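Ticket 1421
Opened 2022-08-08
Subject: double charged for cabin at Wendside + bus pass not showing in app
Status: waiting on traveler

Customer note, pasted from the form:
Hi, on the road since January, booked the lake cabin thru Hollunex like always. Two nights at Wendside. Card shows 2 charges, same amount, same minute. Also the Drutmont bus pass I paid for isn't under My Trips. Signal here is bad, comes and goes, so pls email, dont call. Bus leaves tomorrow morning and I need the code to board.

Log:
Looked up the booking. One reservation only, two nights, fine. Payment tab has two lines. Second one says pending. Probably the page timed out on the slow connection and got sent again. Told customer not to hit Pay a third time.
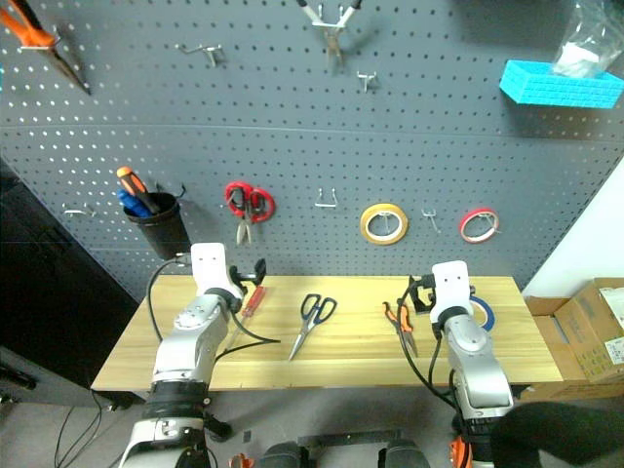 Customer wrote back, long one. Still at the cabin, second charge still there. Tried the app on wifi at the repair place up the road while getting a suitcase zipper looked at, no pass there either. Asked for a screenshot of the payment page, got the screenshot, readable. Pass order shows under a different email, old one with a dot in it. So that's the missing pass. Wrong account, pass is fine.

Merged the two accounts. Asked customer to log out, log in, pull down to refresh. No change first try. App was 2 versions behind, asked to update over wifi and not on mobile data. Update is more than 50 MB and they said the cabin signal won't do it, going back up the road after lunch. 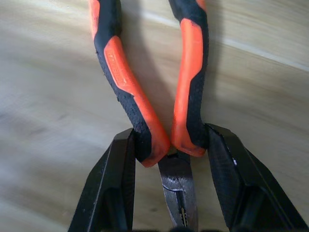
Pass shows now. Code opens full screen. Told them to save it offline before leaving wifi, the stop at Erraji has no coverage and the driver wants to see the code before bags go under.

Back to the charge. Called the front desk at Wendside, they only see one payment on there side. Second is a hold from the card company, should drop off by itself. Didn't issue a refund, if we refund a hold it gets messy and somebody has to undo it. Customer not thrilled, money is tight this week, food and the next hostel come off the same card. Sent the hold letter so they can show the bank.

Customer asked if late checkout is possible. Not with the morning bus, told them the desk will keep bags if they want a swim first.

Also asked if seats on the left have the lake view. Don't know. Left it open for Drutmont desk.

To do:
- check hold again in a few days
- old email still getting the newsletter, remove
- seat question

0 shares
2 comments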